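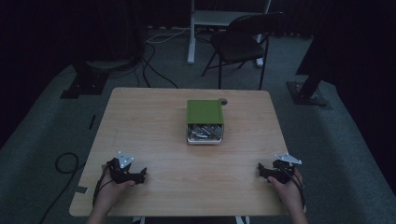 Hand-held grippers and a box of small metal parts, Manipulation Lab, Vildale.

Call for participants: teaching robots with hand-held grippers

The Tarawneh Group for Robot Learning in Vildale is looking for people who want to take part in our next study. You do not need any knowledge of robots or programming. We need people with normal daily skill in their hands and some patience.

What the study is about

In our method, a person holds one gripper in each hand and does a task at a table. The movements are recorded, and a robot with two arms learns from the recordings. In the first part of the project, called Wallum, we collected 3530 demonstrations of simple table tasks: opening a box, closing a lid, taking out one small part, passing it from one hand to the other.

The result surprised us a little. We expected that the most experienced people would give the best training data. Instead, the robot learned better from a mixed group, where beginners also made small mistakes and corrected them — for example, when a screw slipped and they had to take it again. With data from experts only, the robot often did not know how to continue after a bad grasp. We now want to repeat this with new people and new tasks.

What you will do

You will come to our lab for 13 sessions over several weeks. Each session takes two hours, with a break in the middle. First we show you how to open and close the grippers, and you practice as long as you need. Then you repeat short tasks, mostly with lids, boxes and small metal parts. You can stop at any time, and you do not have to give a reason.

Please do not try to be fast. We are interested in how you usually do it, also when it goes wrong.

Who can join

We have 21 places. You should be 18 or older, able to use both hands, and able to stand or sit at a table for 40 minutes without pain. Left-handed people are very welcome, as we had too few of them in Wallum. If you took part in Wallum, you unfortunately cannot join this time.

Payment and data

You receive 141 dollars after the third session and the same amount again after the last one. Bus tickets within Vildale are paid back when you bring the receipt. The recordings are stored under a number and without your name. You will get the consent form by email before your first visit, so you can read it at home.

How to apply

Write to Zaid Karaki, study coordinator, at the Tarawneh Group, Avadcombe Building, Vildale. Please tell us your age, which hand you write with, and which days are possible for you. The first sessions are planned for January — evening hours can be arranged.

Posted Thursday, October 8, 2020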